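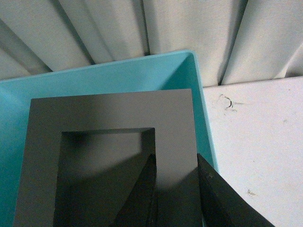
Gripper over a square part in the bin, Godau bench cell.

Opinion > Automation > Faults

A silent drop is a safety fault

The Godau cell logged 3772 picks before it was stopped on a Saturday. Six of them were recorded as successful with nothing in the fingers. The controller, a Moroz unit, closed on a part, read the motor current, declared a grasp and moved on. The part slipped during the lift. The arm completed its place motion empty and reported no error.

Otum, which runs the cell, filed these as quality defects. I think that classification is wrong. A machine that believes it holds a part when it doesn't will choose its next path on false data. With a gray block the cost is small. The same logic is sold for heavier work, where a dropped part lands near someone's hands.

The first miss came at pick 1866. The log shows current falling within the lift, well under the threshold used at closing. The controller had the reading and never checked it again.

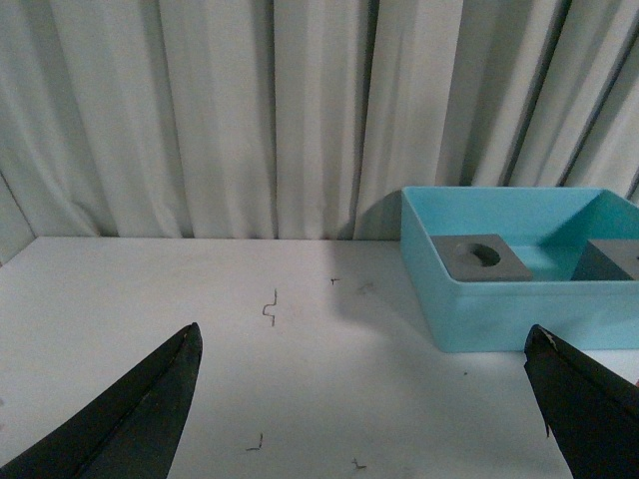
What should change

Grasp state should be sampled through the whole move, at the same rate as joint position. Loss of grip should cause a protective stop and need a manual reset. Noserance, our test script, does this in around 7 lines.

The usual objection is nuisance stops. They are a tuning problem, and they show up in the log. Otum still lists the six drops under yield.

Articles | Test notes | Archive | About

Contact | Copyright, all rights reserved | Back to top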